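July, late evening

Drawer day! Wendelin and I finally got going on the corn task, and I've been grinning ever since.

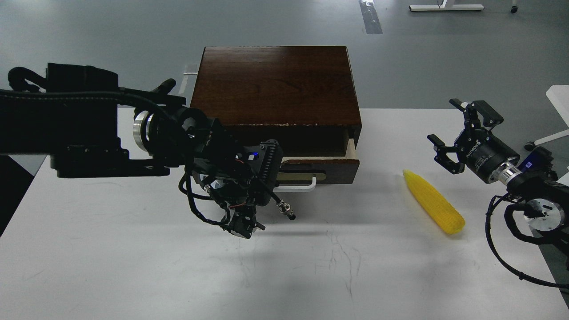

We did 20 runs before lunch and I drove 11 of them. Left arm on the handle, right arm picks up the corn and pops it in, left arm shuts the drawer. Svenja wants 200 by the end of the month, with the corn somewhere new each time so the model doesn't just learn one spot. My first few were horribly jerky (we binned 5), but after tea I got a lovely smooth one and shouted so loudly that Marlies came in to look. Wrists ache. Can't wait for tomorrow.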